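Chapter 11
What Do Household Surveys Measure?

Ask people how many things they own and they will give you a number. Whether the number means anything is another matter. The Wimstead survey asked 900 households to list their possessions and reported a mean of 1131 items each. Newspapers liked the figure. Few asked what counted as an item.

Raghavendra Gowda, who ran the coding, treated a box and its drawer as one thing. Laine Siliņa, checking the same forms in April, treated them as two. Her mean came out at almost 2000. Neither coder was careless – the form gave them no rule.
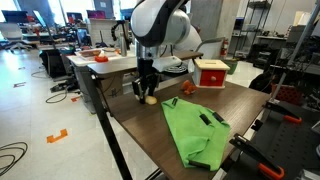
Figure 11.1 A tabletop with a green cloth, an orange toy and a small wooden box with a red drawer.

Defenders of the survey say such differences wash out in a large sample. They do not. Random slips may cancel, but a coding rule pushes every form the same way, and adding more households only makes the wrong answer look firmer.

This chapter looks at how units are defined before any counting starts. We begin with the Wimstead form itself, which is reprinted in Section 11.2, and with the claims made for it – most of them too strong.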